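Notebook – Stemville seat history, January

Back on the seat history after the break. Picking up at the box Arif left me, which has the county clerk's returns in it and a lot of loose newspaper clippings that somebody once folded into eighths (thanks, whoever you were).

The problem from last time is still the problem. The old Stemville district got redrawn twice while Hollis held it, and our table treats it as one district all the way through. So when we say she won Flisgate in her first race, we're really giving the number for the old Flisgate, before the mill side was moved over to the next seat. I'd been wondering why her share there dropped so hard between two elections when every paper said she was coasting. Well, there you go! Half her voters weren't in it anymore.

I split the table into before and after each map. It's ugly but it's right. Corey wants one clean line for the chart and I keep telling him a clean line would be a lie, and he keeps sending me clean lines.

Recount stuff: the primary margin was 531 in the first certified return and 705 in the newspaper. I went back and forth on this most of the morning. The clerk's sheet has a late page from 17 precincts, stapled on upside down, and I think the paper had those and our typed copy didn't. Need Arif to look at the original before I change anything. For now both numbers stay in with a note. 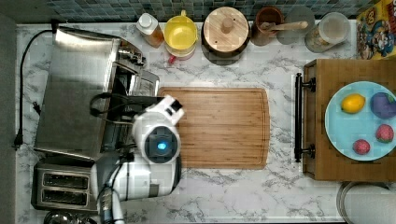
Interviews

Talked to Arnaldo Tavares on the phone just after 2 p.m. He ran the Flisgate office for Hollis in her last years and he's a wonderful talker – I got maybe four questions in. Good material on the transit bill, and on how she'd call the office herself to hear how long it took someone to pick up. He says the retirement was settled well before the announcement, which doesn't match what Shayne Brunton told Rhys. Shayne says she was still raising money that spring. Could both be true, I guess, people do keep raising money. I've typed up Arnaldo's side and put it next to Shayne's in the shared folder so we can all argue about it.

Also he spelled Clanitz for me. It's with a C. We've had it with a K in the whole committee chapter, sorry, that one's mine.

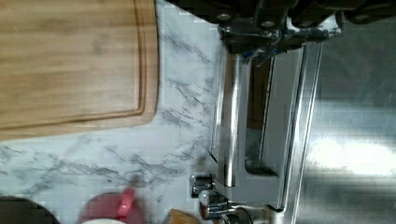
Bamboo board, grooved edge

Still to do: ask Rhys for the tape of the Clanitz town hall, find out who drew the second map, fix the K's, and call Shayne back about the fundraising dates before I forget what I wanted to ask.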